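Search this site Search Go
Print this page | E-mail this page

Review: Pimley two-finger gripper kit, after one term in our robotics club
by Giorgia Lombardi, September 2026

I help with the robotics club at our school, and in spring we bought the Pimley gripper kit for the student arm. It cost 69 euros, without the motor. My students are 14 to 16 years old and they built it in two afternoons. The manual is clear, but the drawing for the cable is too small to read.

The fingers are narrow at the tip, and I like this very much. For our sorting task we use little toy pigs, and wide fingers always pushed the neighbour away.

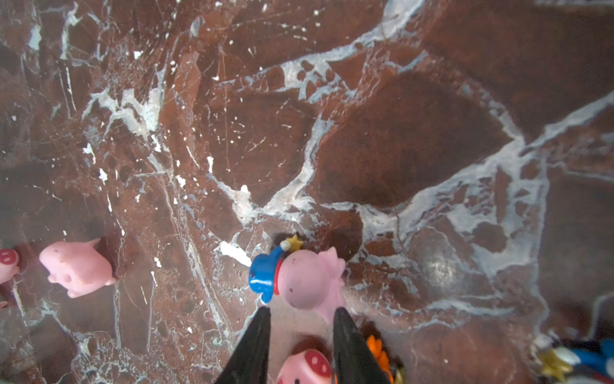 The fingers open on both sides of a pig with a blue hat.

Yoon-hee Geum, who is our best programmer, wrote down 437 grasps during the term. The round bodies were harder than she expected, and the star on the hat is easy to catch by mistake. Soft tips would help. Pimley sells them separately, and I find this a bit mean.

One screw at the left finger became loose two times. We put a drop of glue and it has stayed since then.

I would buy it again for a beginner group. For a competition team I would first look at the Vakness, which is stronger but costs more.

Four stars from five.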